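# About Trevaskis

Trevaskis supplies cutlery, chopsticks and small tableware on hire to canteens, care homes and event caterers. Stock goes out clean and counted, comes back used, and is washed, sorted, inspected and packed again. The business has two sites: Plesis, where washing and packing are done, and a smaller depot that handles deliveries and returns.

Most of our work was done by hand until we began to automate the sorting lines. This page sets out what we have automated, what we have left alone, and what the change has meant for the people who work here.

## What we automate

The first machine, Dresix, is a sorting cell. It takes washed cutlery from a vibrating tray, identifies each piece by outline, and drops it into one of the bins below. It handles forks, knives and spoons well. Teaspoons are sorted on a second pass, as the cell was confusing them with dessert spoons when they lay on edge.

Dresix is fenced and interlocked. It stops when the gate is opened and has to be reset from the panel outside. One operator runs it, clears jams and empties the bins. Before it was installed, the same bench had a full row of people standing at it for the whole shift.

The second project is called Bedside. It began with the care home contracts, where each tray set is packed for one resident and the contents differ from tray to tray. A fixed machine is a poor fit for that kind of order. Bedside uses a pair of arms with two-fingered grippers, and the handling is learned from demonstrations given by people. Staff carry out the task with hand-held grippers fitted with cameras, and the recordings are used to train the arms.

Thin, light items are the hardest part. Chopsticks roll, cross over one another and lie flat against whatever is under them, so the fingers have to come in low and close evenly. Putting them upright into a holder adds a second difficulty — the bundle must be kept together at the bottom while the tops are free to spread. Soft surfaces change the task again, because the fingers can press into them.

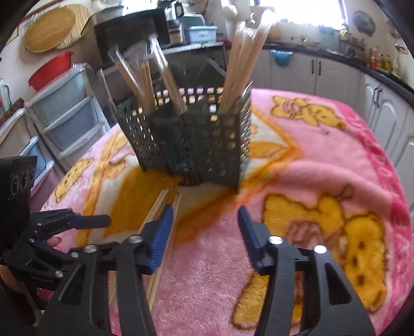

We record in ordinary rooms as well as at the packing bench. A model trained only on a steel bench under strip lighting tends to fail when either one changes, and our customers' kitchens and serveries are all different. Patterned cloth, daylight from one side and a busy background are useful to us for that reason. Recordings are checked by a member of the team before use, and any that show personal papers or a face are deleted.

Bedside is not yet in daily use. It runs at Plesis on one packing line, with a person checking every tray. It will stay that way until the error rate on mixed trays is at or below that of hand packing over a full quarter.

## What changes for staff

Sorting by hand is repetitive work, with a good deal of standing and reaching. The wrist and shoulder complaints in our accident book came mainly from that bench. Those tasks were the first to go to a machine, and the choice was made with the people who did them.

We employ 40 people. Sorting staff were offered retraining before Dresix was switched on, and the work they moved to falls into these groups:

- running and cleaning the cell
- inspection and repair of returned stock
- recording and checking demonstrations for Bedside
- delivery and customer visits

Recording is paid at the inspection rate, which is higher than the old sorting rate. It is done in short sessions with breaks, as holding the grippers for long periods brings back some of the strain we set out to remove. Nobody is required to record. The footage is not used to measure speed or to assess the person holding the tools.

Some things have been lost. The sorting bench was sociable, and the cell is noisy enough that conversation near it is difficult. Shift handover is also longer than it was, as the state of the machine has to be written down as well as the state of the orders. We have moved the tea point further from the cell, and the handover sheet is being shortened.

## What we leave to people

Final inspection of care home trays stays with staff, as do allergen separation, repairs and any decision to scrap stock. Damaged bamboo and wood are judged by touch as much as by sight, and we have no sensor that does this reliably.

## Visits and enquiries

Customers may visit Plesis by arrangement. The standard catalogue has 516 lines, and a printed copy can be requested from the office. Closed shoes are needed on the packing floor, and visitors remain outside the fence while Dresix is running.

Page last revised December 1, 2025.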